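Section 7. Soft Goods: Caps and Hats

This section covers set-up of the Guton two-finger gripper for handling soft headwear with the Makar task package. Complete Section 6 (Flat Cloth) first. The cap routine uses the same force table.

Status of this task: supervised use only. Folding towels and sorting socks are released for unattended running. Caps are not. A cap combines a stiff brim with a crown that collapses differently each time it is set down, and the planner still picks poor grasp points on it. In the Hosis bench trial, 247 of 260 attempts ended with the cap held. Only 16 ended with the cap placed on its peg without operator help. Plan staffing accordingly.

7.1 Preparing the station

1. Clear the tabletop within reach of the arm.
2. Set the grip profile to FABRIC-THIN.
3. Confirm that the wrist camera preview is live and the fingertips are visible at the lower edge of the preview.
4. Lay one cap on the table. Do not stack caps.

7.2 Teaching the grasp

1. Jog the gripper to the edge of the fabric, beside the brim.
2. Close the fingertips on a single thin fold.
3. Compare the wrist camera preview with Figure 7-1.
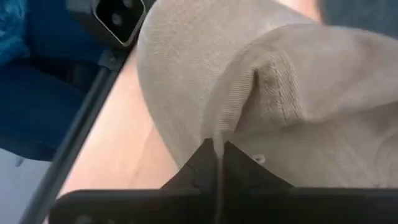

Figure 7-1. Fold of cap fabric held between the fingertips, wrist camera view.

4. Check that the brim itself is outside the fingertips. If it is between them, open the gripper and repeat from step 1.
5. Press STORE. The controller keeps up to 2,000 taught grasps.

NOTE: Stitched bands and eyelets give the camera good contrast and can be marked as reference points. Smooth areas of the crown should not be used - their creases shift between picks.

CAUTION: Do not raise the grip force to correct a slipping fold. Excess force can mark the fabric and wear the fingertip pads. Re-teach the grasp instead.

7.3 Known limits

- Knitted hats are not supported.
- Caps with metal buckles must be taught by hand, one grasp per style.
- Turning a crown right side out is outside the scope of this release. Have an operator do it before loading.

Section revised September 7, 2020. Technical contact: Ute Albers, Xolalpa documentation office.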